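Damero (superficie de juego)

El damero es la superficie cuadriculada sobre la que se disputan las damas y muchos otros juegos de mesa emparentados con ellas. Su sencillez es asombrosa: basta una retícula de casillas claras y oscuras para sostener siglos de partidas, problemas y discusiones apasionadas. En español el nombre se aplica también, por extensión, a cualquier dibujo formado por cuadrados alternos, desde los suelos de mármol hasta ciertos bordados.

Variantes

La forma más difundida tiene ocho casillas por lado, aunque las damas internacionales se juegan en un tablero de 100 casillas, con 10 en cada lado. ¡El cambio de escala transforma el juego por completo! Las damas coronadas recorren diagonales larguísimas y los finales exigen una paciencia notable. En las damas turcas, en cambio, las piezas avanzan en línea recta y hacia los lados, y cada jugador empieza con 16.
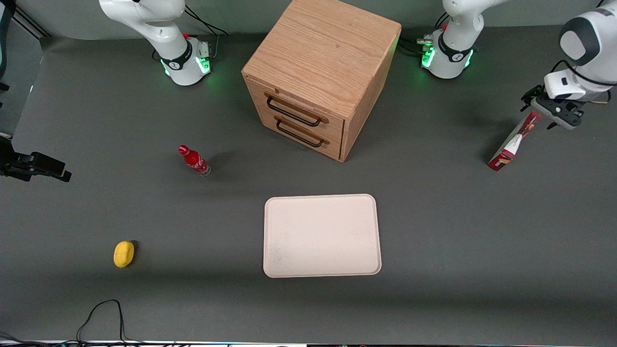

La orientación también varía. En unas tradiciones la gran diagonal oscura queda a la izquierda del jugador y en otras a la derecha - un detalle menor en apariencia, pero que obliga a leer con cuidado los manuales antiguos, cuyos diagramas pueden aparecer reflejados.

Materiales

Se han hecho dameros de madera taraceada, piedra, cuero, tela y cartón. Los de taracea son una maravilla de precisión, pues un error mínimo en el corte de una casilla se acumula a lo largo de toda la fila. El taller Brudgate fabricó durante años un modelo plegable muy querido por los aficionados de Flakasholm, con bisagras de latón y un cajón para las fichas.

Véase también

Damas turcas
Damas internacionales
Taracea

Última revisión: 2018-01-17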